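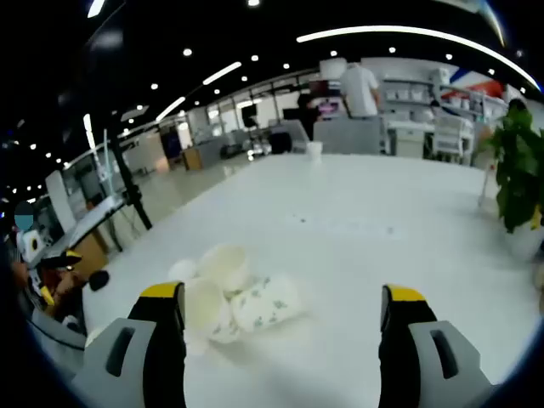 Attachment 1 – shared table, cups on their sides

Ticket 196
Site: Brultmont, shared table and drinks counter
Category: Supplies / table clearing
Priority: Low
Status: Open, waiting on supplier

Reported problem
Paper cups left on the white table between clearing rounds. Most are on their sides. Second report in July.

Log
09:10 Checked table. Plain and floral-print cups mixed together, one cup standing by itself near the rear edge. Small dark specks on the tabletop, not identified.
09:25 Cups collected and binned. Tabletop wiped with neutral cleaner. Gloss finish, so no abrasive pads.
09:40 Checked stock. Plain cups come from Skosetska in cartons of 2000. The floral ones are from the older Nanayakkara order, carton of 3000, still being used up.
10:05 Tried both types empty on a level surface with the door open. Plain cup tipped twice, floral cup once. Not conclusive – the draft varies.
14:30 Rechecked. Two new cups on the table, both upright.

Plant
Lower leaves yellowing. Passed to Drirnmont under the plant contract. Do not water until they reply.

Actions
Bin to be moved to the table end nearest the counter. Clearing round added at 14:00.
Asked Skosetska for a sample sleeve with a wider base.
Review after 14 days. Close if no further reports.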